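Workshop > Storage > Trays and Bins

Sorting a Mixed-Item Sheet-Metal Bin

Reading time: 4 min
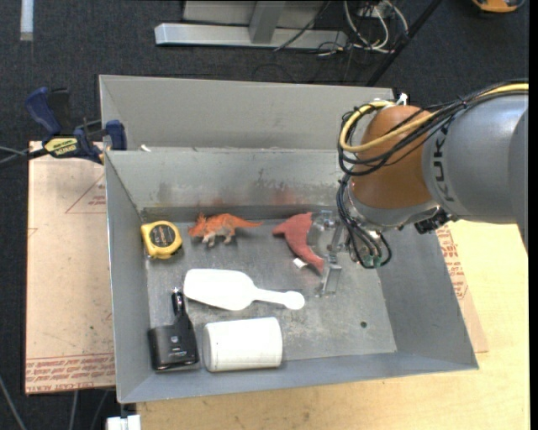 A shallow metal bin on the end of a bench collects whatever has no assigned place. In most home workshops the contents settle into the same mix: a measuring tool or two, a kitchen item on its way back to the kitchen, a toy, a small container, and something black with a logo on it that belongs to a larger piece of equipment. The steps below cover emptying, cleaning and reloading such a bin so that each item can be picked up without moving another.

Guides Storage Cleaning Hand Tools Bench Setup

Tray geometry

Flared walls are preferable to vertical ones. A sloped wall lets the fingers get under a flat item by sliding it up the incline, and it leaves more open width at the top than at the floor. Usable storage area should be measured at the floor only. Items leaning on the slope will slide back the first time the bin is moved.

Where the back is built in two tiers, check the gap between the panels. Screws, drill bits and pencil stubs go in and do not come out with a brush. A strip of closed-cell foam pressed into the gap stops this. Cut it slightly oversize and do not glue it.

A hole in the floor of a tray should be treated as an exit. If small hardware is stored in the same bin, cover the hole from below with tape or fit a rubber grommet plug. If the bin is ever rinsed, leave the hole open as a drain and keep the hardware somewhere else.

Emptying and cleaning

1. Remove everything. Cleaning around the contents moves grit from one end to the other.
2. Brush out dry debris. Use a stiff nylon brush, working from the walls down to the floor.
3. Wipe with warm water and a small amount of dish soap. Dry at once with a separate cloth.
4. Inspect any reddish marks. Rub with a white cloth. Pigment from chalk or crayon transfers easily. Rust also leaves some color on the cloth, but the surface under it feels rough to a fingernail.
5. Treat confirmed rust with a fine abrasive pad, then apply a thin coat of paste wax. Oil is not suitable in a bin that holds plastic or rubber items.

Scuffs and gray streaks on bare metal are cosmetic and can be left. Zultau bench wax was used on the bins in our Shirima shop and needed renewing in July, after one winter and spring of daily use.

Layout

Two rows are enough for a shallow bin. Three rows put the back items out of easy reach and the middle items get lifted every time.

Back row: items with a distinct shape or bright color, which can be found at a glance over the front row. A yellow tape measure works well here. So do toys, if toys are going to live on the bench at all.

Front row: items in white, black or gray, and anything low. A scoop should lie flat with its handle toward the working hand. Cylindrical containers roll when laid on their sides – stand them up if the base allows it, or set them against a wall of the bin.

Do not stack small items on top of larger ones. A small cylinder standing on a device case falls at the first bump and ends up under something else. Allow 2 inches between neighbors, enough for a thumb and one finger.

Tape measures

Store with the blade fully retracted and the lock off. A case resting on its side is acceptable. Keep the blade slot away from metal dust; grit drawn inside wears the coating and the printed marks go first.

Soft and rubbery items

Some flexible plastics react with hard plastics over time and leave both surfaces tacky. Keep rubbery toys and grips off tape measure cases and device housings. A sheet of baking parchment under them is sufficient protection in a bin that gets little use.

The table under the bin

Sheet-metal edges mark wood. Four felt pads, one per corner, prevent this, but felt picks up grit and should be changed when it goes hard. Cork sheet lasts longer. We cut ours from a 3 mm Esosar roll. On a carpeted floor, check that the table is stable before loading it, as soft pile allows some rocking under the legs.

Interval

Empty and wipe the bin every 40 days, or on a fixed Thursday if that is easier to keep.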